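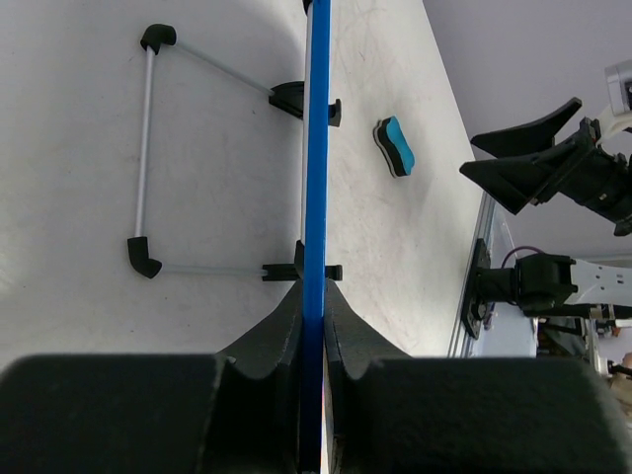
Section 4. Recording a long ride for a record claim

Read this section before you ride. The Lerkora ride computer will log your distance and time without much trouble. Whether anyone accepts that log is another matter, and the box copy ("record-ready out of the package") promises more than we would. This guide was put together by riders in the Kandpal distance group, and we have seen good rides thrown out over bad files.

4.1 Before the day of the ride

1. Charge the unit fully. The maker quotes 32 hours of battery life. We have never seen it on a ride with the screen on and the temperature dropping overnight. Plan to recharge on the road.

2. Go to Settings, then Recording, and set the interval to Every Second. The factory setting is Smart, which drops points on straight roads. It makes for smaller files, and it also makes gaps that a reviewer may ask you to explain.

3. Turn Auto Pause off. This one matters most. Record time normally runs from start to finish, including sleep, meals and punctures. With Auto Pause on, the big number on your screen is moving time, and it will flatter you.

4. Set the clock to the local time zone and leave it there. If your route crosses a zone line, the unit will offer to switch. Choose Keep.

5. Delete old rides until you have at least 200 MB free. The storage warning is supposed to come up at 10 percent. On Tarun Tomar's unit it came up after the recording had stopped.

Note: Wheel size is only used if you have a wheel sensor paired. If you do, measure the rollout yourself with a rider on the bike. The size table in the menu is a starting point and it's wrong for plenty of tires.

4.2 Starting the recording

1. Stand in the open, away from tall buildings, and wait for the satellite icon to turn solid. Blinking means it is guessing.

2. Press Start once. Look for the red dot. Pressing twice starts and stops the recording, and the two beeps sound the same.

3. Take a photo of the screen with your witness beside it and something that shows the place. Have the witness write down the time from their own watch as well.

4. Lock the buttons: hold Back and Lap together until the padlock shows.

Caution: Do not rely on Live Share as evidence. The public page smooths the track and fills in missing stretches with a guess at the road. Kenza Shehata rode 305 km in June and the page showed 300. We asked Ristar support which number was right and were told both were "within expected behavior."

4.3 During the ride

1. Press Lap at every control point, including ones where you don't stop.

2. At each control, get a signature, a printed receipt or both. Write the time on the card yourself if the receipt doesn't carry it.

3. Recharge before the level falls under 20 percent. Some power banks shut off when the draw is low, so check that the charging symbol is still there a few minutes later.

4. If the unit restarts by itself, choose Resume when asked. Choosing New splits the ride into two files. You can submit two files, but expect questions.

Note: The water-resistance rating applies with the port cover closed. Charging in rain means the cover is open. Draw your own conclusions, and bring a plastic bag.

4.4 After the finish

1. Repeat the photo and the witness note from 4.2 before you press Stop.

2. Press Stop, then Save. Wait for "Ride saved." The bar reaches the end well before that message appears — leave it alone until it does.

3. Connect by cable and copy the original file to two places. Do not trim it, rename it or run it through the Tidov app first. Tidov's "elevation fix" rewrites the whole file, and it's on by default.

4. Compare total distance and elapsed time with your control card. If they disagree, say so in your claim. Ravindra Dwivedi did, with a short written account of a dead battery, and his claim went through.

Caution: Record bodies set their own rules and change them. Get the current rules in writing from the one you're applying to, and follow those where they differ from this section.

Section 4 last checked against firmware on July 22, 2026, by Raili Pitkänen. Menu names may move after the next update. They did last time.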